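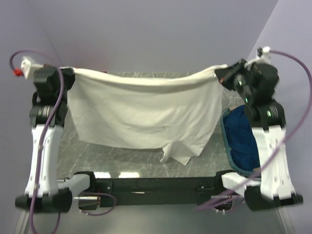

Venau Two-Arm Cell Safety Kit

Part number 3938. Sold by Husov. For bench cells with two small arms working over a shared table.

What it is

A set of hardware and paperwork for people who run a pair of light arms on a bench and have been told the cell is "collaborative, so it's fine." We have heard that sentence a lot. An arm can be sold as collaborative and still be unsafe in the job you give it. The standards look at the whole application: the arm, the gripper, the thing being held, the table, the cables and whoever reaches in.

Two arms sharing one sheet of cloth is a good test of how seriously a shop takes this. Each arm may stay inside its own force limit. The limits were set one arm at a time, though, and a hand between two grippers is dealing with both.

What's in the box

Dual-channel stop relay, wired so one button stops both arms
Two emergency stop buttons with 200 cm leads
Three-position enabling switch for teaching by hand
Cable clips and strain relief for arm-mounted leads
Risk assessment workbook, 197 pages, printed
Floor tape, yellow

What the kit does not do

It does not make your cell compliant. No kit does, and you should be wary of any seller who prints that word on a carton. The workbook asks the questions. You still have to answer them, sign them and go back to them when the job changes. A new gripper is a change. So is a new fabric, if it pulls or snags differently.

It also does not measure contact force. You need a proper gauge for that, and somebody who knows how to use it. We do not sell one.

Before you order

Check that both controllers accept an external safety input. Many small arms have a stop input that is only a software pause, and the manual may be vague on the point. Ask the maker in writing. If the answer is a brochure, treat it as a no.

Look at the cables as well. Loops that stand away from the link can catch a sleeve or the work itself. Run both arms through their full reach at low speed with power to the grippers, and watch the slack the whole way – most people only check the home position.

Decide what the grippers do on a stop. Holding on is usually right for cloth. It may be wrong if a finger is in there, so the workbook has a separate sheet for release by hand.

Fit

Tested by us with Morin and Zerner bench controllers. Others may work. We won't say they do until we've had one on the bench.

Relay rated for up to 2000 switching cycles under full load, after which replace it. Log your stops.

Questions

Wiring questions go to Lukian Bondarchuk at the Husov parts desk. Send the controller model and a drawing. He will not approve a layout by email, so please don't ask.

Page revised Monday, February 24, 2025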